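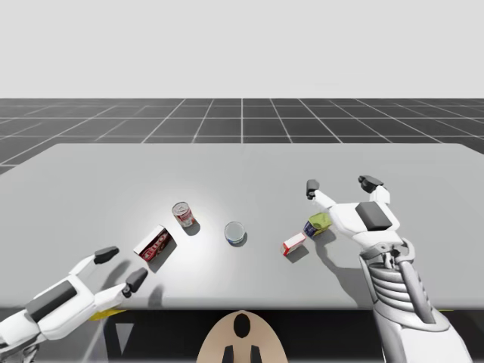 Small grocery items on a light gray tabletop

Best way to track pantry stock for a small food shelf?

Zineb Hajji
I keep the food shelf at the Hendard community center going. We open Friday from 4 and serve 72 households. Right now I write everything on a clipboard and I keep running out of canned beans while rice piles up. Budget is 125 dollars for the year. Do I need real inventory software or is a spreadsheet enough? Most donations come in mixed boxes, which makes it harder.

Metwally
A spreadsheet is enough at that size. One row per type of food, not per brand. Columns for on hand, minimum, and date last checked. Set the minimum at what you give out in two weeks. When the on hand number drops below it, that goes on your request list.
Don't log every can as it comes in. Sort the mixed boxes onto the shelves first, then count the shelf once a week after closing. I did it the other way for a year and the numbers were always wrong by August.
For the rice, tell your donors you have plenty. Ours switched to beans as soon as we put a list on the door.

plirnano5
we use a whiteboard lol. works fine

Suledia
I'd look at software once you get past 500 households. Before that you spend more time typing than stocking. Do add a column for the earliest expiration date, though, and put older stock in front. Baby food and formula should have their own sheet and get checked every week.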